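The Franchise in the Spare Studio

Gyms are being told that the quiet hours are where the money is. But whose money?

Walk the floor of any fitness trade show this year and somebody will offer to fill your empty afternoons. The pitch hardly changes from booth to booth. You have a studio doing nothing between lunch and the after-work crowd, you have members with aging parents, and for a monthly fee you can run a branded balance and strength class for people over 65. The company supplies the name, the routines, the posters and a short online course for your trainers. You supply everything else.

I have nothing against the classes. Older people who lift things and practice standing on one leg are doing themselves a favor, and plenty of gyms have treated them as an afterthought for years. What bothers me is the arithmetic.

Vulleo, one of the louder names in the business, puts a worked sum in its brochure. It assumes 44 paying participants by the end of the third month. I asked four gyms that had signed up how many they had at that point. The best of them had 13. The owner of that one, a two-room place in Pendeck, was fairly cheerful about it, mostly because eight of the 13 had gone on to buy full memberships. The brochure doesn't mention that, which is odd, as it's the only part of the story that made her any money.

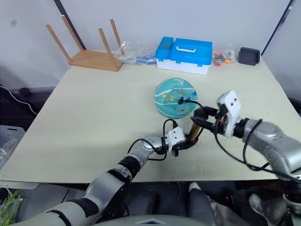

What the fee buys

The license itself is thin. Vulleo's trainer course takes almost 3 hours, and the certificate at the end is the company's own. It doesn't replace the qualification your insurer will ask about, and two of the owners I spoke to found that out from the insurer. The routines are sensible and familiar. Any trainer who has worked with older clients could write them on the back of a class schedule.

Then there is the territory clause. Vulleo promises not to license another gym within 2 miles, which sounds generous until you look at a map of a mid-sized town. In Wiegand, three gyms hold the license and all of them are a short drive from the same retirement community. They are now competing on price, each paying for the right to use the same logo.

Sedura, a smaller rival, skips the territory promise and charges less. It also lets you leave with a month's notice, where Vulleo wants a full year. I'd call that the better deal, though I'd want to see it survive a second price increase before saying so very loudly.

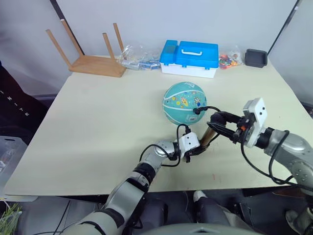

The sales people have an answer for all this, and it's the brand. Families trust a name, they say. Perhaps they do. None of the participants I talked to after a morning class in Wiegand could tell me what the program was called. They knew the trainer, they knew the parking was easy, and one of them was there for the coffee afterward.

If you're tempted anyway, ask for the attendance figures from gyms in their second year — not sign-ups, attendance. Ask what happens to your class list if you quit, as Vulleo's contract gives the company a copy and the right to contact everyone on it. And before you sign, offer your best trainer the license fee as extra pay to build the same class under your own name. One owner did this in November. Her class is small, it meets twice a week, and she owes no one a percentage.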